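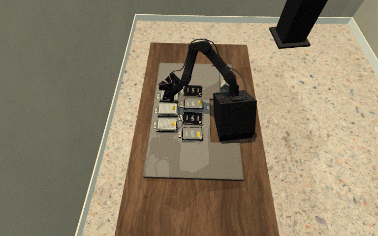
Rendered view of a robot arm over a work plate on a wooden tabletop.

Hearing test results after a change of shift: retest or record?

Posted by Mervyn Whitlock in Workplace Health and Safety

I am responsible for the hearing conservation program at a packaging plant with 400 employees, of whom a large share work in areas where hearing protection is required. Our annual hearing tests are carried out in November by an outside provider, Goodall, in a mobile test van parked beside the loading dock.

This year, the schedule was arranged so that most night shift employees were tested at the end of their shift and not at the beginning. The supervisors preferred this arrangement for staffing reasons. When the results were returned, a larger number of night shift employees than expected showed a drop in hearing at the higher test tones when compared with their baseline. The day shift, which was tested before starting work, showed very little change.

The employees concerned state that they wore their earplugs throughout the shift. I have no reason to doubt them, but I cannot demonstrate it either. My concern is that some of these results may reflect a temporary loss following exposure, and that permanent changes may be entered in the records of people whose hearing has not in fact changed for good.

I would be grateful for guidance on the following points. Should the affected employees be retested, and if so, how soon? Is it acceptable to discard the first result if the second is better? And what period of quiet should be required before the retest? Our written program says only that employees should be "rested," which our provider, our supervisors and I all read differently.

I should add that the noise survey on which our program is based is two years old. A palletizing section, known on site as the Cumau line, has since been moved nearer to the night shift packing area.

Nigel Holroyd

You should retest, and you should arrange it promptly. In the United States, the general industry noise rule allows an employer to obtain a retest within 30 days of the annual test and to treat the retest as the annual result. The period is short, and the time taken to receive reports from an outside provider counts against it. I would contact Goodall on Monday and ask for the earliest available date. If your plant is in a state that operates its own safety program, please confirm the local requirement first.

On the matter of quiet, the federal rule requires the baseline test to be preceded by at least 14 hours without exposure to workplace noise. Hearing protectors may be used in place of that quiet period. The annual test does not carry the same condition, and for this reason many programs do test during or after the shift. There is a sound argument for doing so. If a person's hearing has dropped temporarily by the end of a shift, the protection is probably not working well enough, and you have learned this while there is still time to act. A program that tests everyone fresh from a night's sleep will miss that warning.

I would therefore advise you to handle the two sets of results as follows. Keep the first test. It should not be thrown away or overwritten, even where the retest replaces it as the official annual result. Carry out the retest before the start of the shift, after at least 14 hours away from loud noise, and advise employees in writing to avoid loud noise at home during that time as well. Lawn equipment, shooting, power tools and loud music are the usual causes of trouble. Then have the audiologist or physician who oversees your program review both tests together.

Where the drop is still present at the retest, treat it as a standard threshold shift if it meets the definition, which is an average change of 10 decibels or more at 2,000, 3,000 and 4,000 hertz in either ear. The employee must be told in writing within 21 days of that determination. Whether the case must also go on the injury log is a separate question with its own criteria, and the reviewer's opinion on work-relatedness should be kept with the file.

Where the drop has gone at the retest, please do not regard the matter as closed. Those employees should be refitted with their protectors and observed while inserting them. In my experience, foam plugs are very often rolled badly and pushed in only part of the way. A worker may wear such a plug for the entire shift in good faith and receive little benefit from it. If your budget allows, an individual fit test will give you a figure for each person. We have used a system from Hetis for this purpose, and each check takes a few minutes.

Finally, your noise survey needs attention. The rule calls for monitoring to be repeated when a change in production, process or equipment raises exposures to the point where more employees may need to be included, or where the protectors in use may no longer be adequate. Moving a line closer to a packing area may well be such a change. I would arrange personal dosimetry for the night shift packers over a full shift, including any period when the Cumau line runs at its highest speed.

dockside_ray

We had this at our Drornevitz site. Turned out the van was the problem. It was parked next to a compressor and the background noise inside was too high for a proper test. Ask to see the room noise readings for the day. If the compressor or trucks were running only at night that could be your whole answer. Also what plugs are you using?

Mervyn Whitlock

Thank you both. The plugs are disposable foam, in one size only. I have asked Goodall for the background noise readings and the calibration record for each day the van was on site. The refrigerated trailers are generally at the dock in the early morning, when the night shift was being tested, so the point is well taken.

LTaggart

Just move everybody to earmuffs. Much easier for a supervisor to see if they are on.

Nigel Holroyd

Earmuffs are a reasonable choice for some employees, but I would not make that change before the retests and the new survey are complete. Safety glasses with thick temples can break the seal of a muff, and muffs are often found uncomfortable in warm areas. The rule also expects employees to be given a choice from a variety of suitable protectors. A single size of foam plug is unlikely to meet that expectation, and I would correct it now. Small and large sizes, a pre-molded plug and a banded or muff type would be a fair starting selection.

The suggestion regarding the van is a good one. If the background levels exceeded the permitted limits, the tests from those sessions are not valid, and the provider should be asked to repeat them in a quieter location. Our own van is placed on the far side of the office building — a longer walk for the employees, but well away from the dock.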